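Ako Two-Arm Bench Robot, Self-Build Set

Home > Workshop builds > Robots > Ako

Ako is the two-arm robot we build at Tirnska, our shared workshop, and the set on this page is everything we wish we'd had in one box when we started the first one. You get the body, both arms, both grippers, the shell panels and the room files for the simulator. You bring a bench, a decent set of hex keys and a few free weekends. It's a big build, and it's a lot of fun!

Start with the simulator. You can run it the evening you order, long before a single bolt goes in, and it's where most of our members got hooked. The room we ship with it is called Skondudska: a small room with a wooden table, a chair behind it, a cabinet against the wall and a few things on the tabletop to reach for. The arms in the simulator take the same commands as the arms on your bench, so whatever you write there carries over (you will still need to slow it down the first time on real hardware, please).
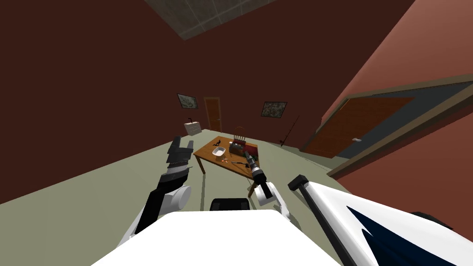
Ako in the Skondudska room, right gripper beside the tabletop.

The default view looks forward over the robot's own body. It feels odd for the first ten minutes, then you stop noticing and start reaching. A tilted view is fine to work with, and you can save as many views as you like, which is handy when an arm hides the thing you're going for.

What's in the set

Body frame and base plate, drilled
Left and right arm, each as a bag of joints and links, with printed joint covers
Two grippers, two fingers each, with spare finger pads
Shell panels in white, with a sheet of navy decals
Huttunen motor board, flashed and tested
Cable kit, 338 fasteners in labeled bags
Simulator files with the Skondudska room and a starter script for each arm

Not in the set: power supply, computer, stop button. We'd love to include a stop button but everybody mounts theirs somewhere different. Buy one before you power the arms.

Building it

Do one arm completely, then the other. We tried building both side by side and mixed up the wrist links twice. The left and right shoulders are mirror images and will happily bolt together the wrong way around, so keep the bags closed until you need them. The manual runs to 35 steps per arm. Step 12 is the fiddly one: feed the wrist cable through before you press the joint cover on.

The shell panels go on last. They clip off again without tools, and you'll be doing that more than you expect in the first month.

If you're building at home, leave more floor than you think. The arms reach well out in front of the body, and a table that looked nicely placed can end up too close once both arms are stretched forward. Try your own table size in the simulator first. The room file is plain text and changing a length takes a minute.
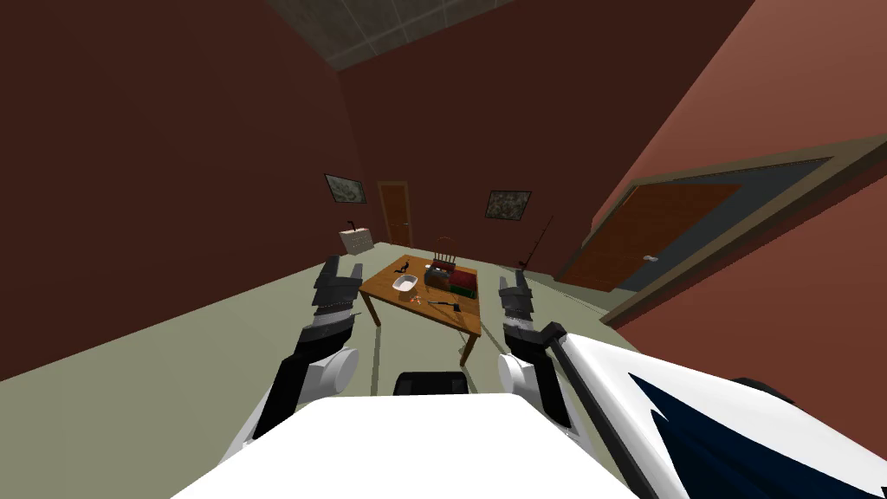
Both grippers open and empty, one on each side of the table.

For a first exercise, bring both arms up to the table and stop with the grippers open. That's all! Get that smooth and repeatable before you close a finger on anything. After that, go for the bowl, and leave the thin tool lying on the table for later. Flat things are hard, and our own script for it is still a bit of a mess (improvements welcome on the project page).

Details

Model: Ako, second version
Arms: two, sold as a pair
Motor board: Huttunen, replaceable
Cycle test: 2000 open-and-close cycles on each gripper design before we changed the finger pads, 3000 after
Colors: white shell, black links
Skill level: you've soldered before and own a torque wrench
Manual: English, printed and as a file

Availability

We pack sets by hand at the workshop, and the next batch goes out in May. Single arms are not available, but spare joints, covers and finger pads are listed under Parts. The simulator files can be downloaded on their own from the Ako project page, so have a go in the room before you order.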